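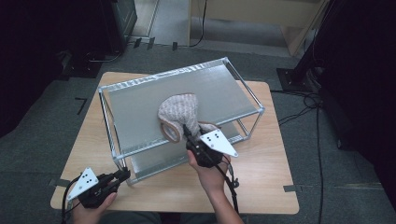 Getting a small foam RC glider to fly straight is mostly a bench job, and you can do it before you ever leave the house. I fly a Lorneo, but the steps are the same for pretty much any park-size model. Put the battery in first, close the canopy, and set the plane on something flat and steady. A plain two-tier metal shelf on a table does nicely (mine collects knitted caps too, like the one with the ear flap, so clear those off first!).

Now find the balance point. Your manual gives it as a distance back from the front of the wing. Mark it on both sides with tape, put a fingertip under each mark and lift.
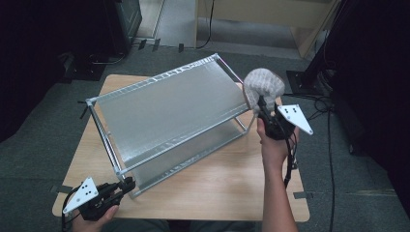 If the nose drops a lot, slide the battery back a little and try again. If the tail drops, move it forward. Go easy — 3 mm is a big change on a plane this size. Mine came out at 527 grams ready to fly, and I got it level without adding any weight at all.

Next, switch on the transmitter, then the plane, and center the trims. Look along the tail from behind. If the rudder sits off to one side, fix it at the pushrod and leave the trim alone for the field.

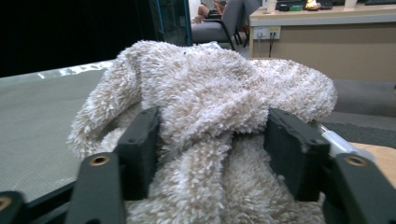
Zaldale, 15th January

Took it out this morning for hand tosses, motor off. Throw it level into the wind, firm but not hard, and watch. Mine dipped left, so two clicks of right trim and it was gone. After that I climbed up to 300 feet and just let it float, so pretty! Elsie Gosling had her old 1974 balsa ship up at the same time and still outlasted me.

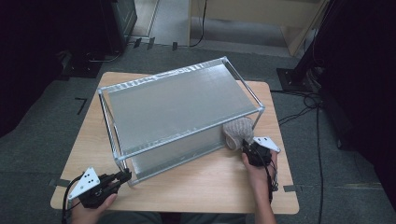

The two-tier shelf on the wooden table.

Once you're happy, write your trim settings down, then land and adjust the pushrods so the trims can go back to center. Do one more toss to check it.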